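Let the kids do the boring part

Domnica Moldovan, 2020-01-11
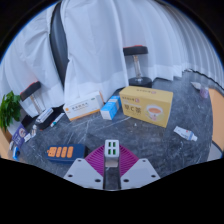
So the Lindelard students want to drop out of the spring competition. Or half of them do. Word got round, parents wrote in, and now there's a meeting. I help out with the club two evenings a week and I have an opinion. Writing this fast, before the meeting, sorry for the mess.

My opinion: let them drop it.

The competition is fine. I've judged it. You get a mat, you get a kit, you get 5 minutes and a scoreboard. Kids scream, somebody's wheel falls off, everybody eats pizza. Good day out. But the robot that wins it can do one thing on one mat, and by summer it's back in a bin in parts.

What the older group wants to do instead is household objects. Picking things up, over and over, with a hand-held gripper, and saving every try so a program can learn from it. Tea boxes. Cartons. A squeeze tube. A charger block with four ports on the top, slippery little thing, standing between two ridged magenta finger pads. Not glamorous. Chepkoech Nzioka, who runs the group, set them a target of 1,000 clean grasps before the end of the school year and they cheered. They cheered! For a spreadsheet.

I've heard the complaints. It's repetitive. Yes. So is piano. So is free throws, and the Ernley gym is full of kids doing those till the lights go off and no one calls a meeting over it.

It isn't real robotics, nothing moves by itself. OK, this one annoys me. Where do people think the moving by itself comes from? Somebody has to show the machine what a good grip looks like on a soft tube and on a hard box, and what a bad one looks like too. Piyumi Mollah is sixteen and she can tell you why you come at a narrow box from the side and slow down before you close. She worked that out by doing it wrong. I had an engineering degree before I knew that.

It won't look good on an application. Maybe. Kelechi Uzor's dad said this one to me in the parking lot and I didn't have a good answer then. Here's a late one - a trophy says your team won. A notebook with 1,000 tries in it, dated, with the failures marked and a guess next to each failure, says what you did. I'd read the notebook. I can't promise a college would.

And cost. The competition kit eats almost the whole club budget, every year, plus the bus to Hadero. The objects came out of peoples kitchens.

Now the part where I'm less sure. The younger kids love the competition and they should keep it. Esther Lyimo wants a split, small team goes to Hadero, the rest stay on the grasping work, and I think thats right, even if it means two sign-up sheets and more grown-ups in the room. We are short on grown-ups. If you wrote a letter you could also take an evening.

One more thing. The competition is one day. There are 365 of them, and most of what I've seen kids learn in this club happened on a dull one, at a table, someone saying wait, do that again, slower.

Meeting is in the Lukumay room, same as always. Bring a chair if you can, we ran out last time.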